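How to Sort Desk Cables with a Slotted Wooden Tray

By Napaporn Noiphan

A wooden tray with narrow slots will hold most of what ends up loose on a desk. Set it in front of the laptop, within reach of your chair.

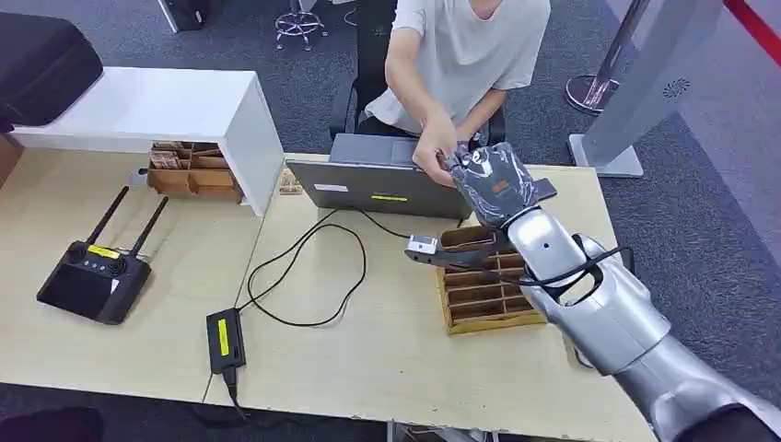 Step 1: Pull the cables forward

Unplug anything you aren't using. Follow each cable from the back of the laptop and work the tangles out by hand — don't yank on the plugs.

Step 2: Coil and tie

Wind each spare cable into a loop a little shorter than the slot. Fasten it with a twist tie. Leave the thick ones for last.

Step 3: Fill the slots

One cable per slot, plug end up. Chargers go on the left, adapters on the right. Pens can share.

Step 4: Route what stays plugged in

Run those cables behind the tray and down the back edge of the desk. Clip them every foot or so — I use Finik clips, but binder clips hold fine.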